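Amparo Salcedo orders the dry goods for a small grocer's in Womstead, and she has firm views on pasta. "Long packets are the awkward ones," she says. "Boxes stand up by themselves. Spaghetti in a sleeve leans on whatever is next to it."

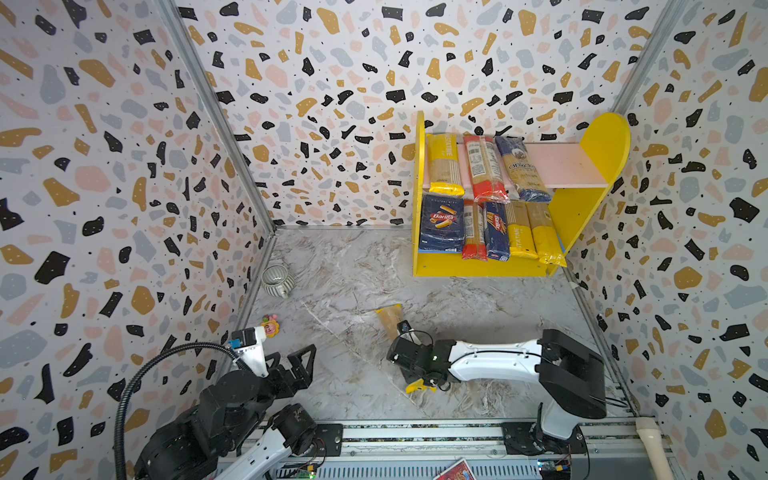
She puts sleeves on the top shelf when she can and keeps the boxes lower down. "People reach for the top one first — so that's where I want the packets that slide about." She checks the shelf each morning and again after lunch. It takes her 30 minutes, more in March, when the new price labels come in.

Clear wrapping has its good side. "You can see if the strands are broken before you pay."

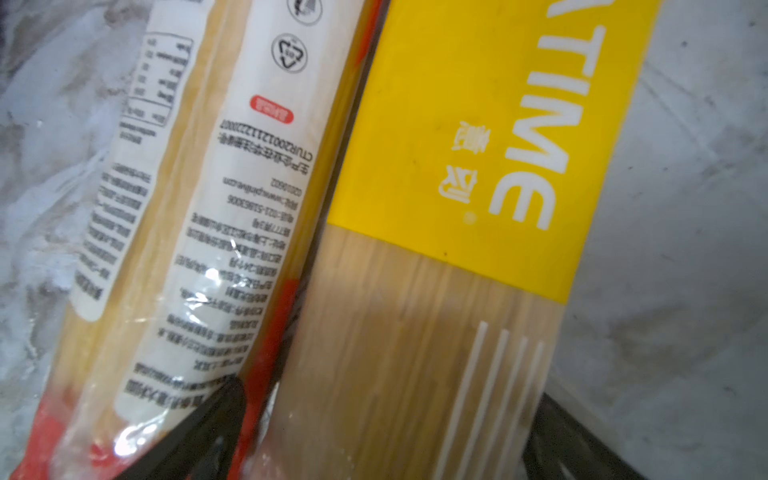

Does she read the small print on the packets? "Only the date and the cooking time. The rest I leave to the customers."

She took the job over from a cousin in Kerkport and has no plans to give it up.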